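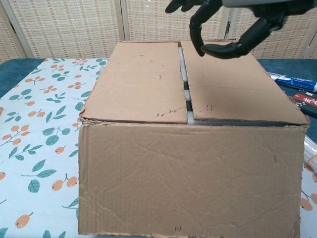 Page last changed: June, by T. Vergara

Chapter 9
Getting Things There in One Piece

When my grandmother moved from Colness to the coast, she wrapped her good plates in bath towels and stood them on edge in an apple crate, like records on a shelf. The movers wanted to lay them flat, and she wouldn't hear of it. Every plate came through (the gravy boat, which someone else had packed, did not). I've told that story to nearly every class I've had, and I tell it again now because she had already worked out most of what this chapter covers, without ever using the word "load."

In Chapter 8 we followed goods from the factory gate to the warehouse and talked about routes, pallets and paperwork. Now we come down to the size of a single parcel. What happens to it when it's dropped from the height of a person's waist, or when it spends a night at the bottom of a stack? And how does the person choosing the packing decide how much is enough?

We'll start with corrugated board, which most of us handle every week and hardly look at. It's a sandwich: two flat sheets of paper with a wavy one glued between them. Stand the waves upright and the board will carry a surprising weight. Turn them sideways and it folds up much sooner. Try it with a few scraps before you read Section 9.2, and do press down slowly so you can feel the moment it gives!

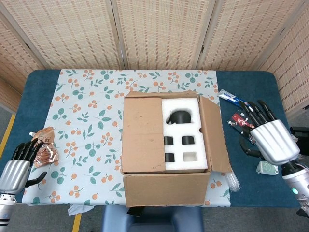

Cushioning comes next, and students tend to find it harder, as the softest material is so often the wrong one. A very soft cushion squashes flat early in a fall and then has nothing left to give, while a very stiff one passes the knock straight along to whatever it holds. Somewhere in the middle is a material that slows the object down gradually, and finding it depends on the weight of the object and how far it's likely to drop. Foam molded to the shape of its contents has a second job too: it keeps the pieces from knocking against one another.

Our main case study is Vonon, a small maker of table lamps. One spring the company sent out 1,943 lamps and had far too many come home again with cracked bases. Kiprono Tanui and Ngân Khúc, who ran the packing room, spent 10 weeks dropping lamps onto a concrete floor, and their notebook pages are reprinted in Section 9.4, coffee rings and all.

Before you go on, look back at your notes on force and area from Chapter 3. You'll want them by the second page.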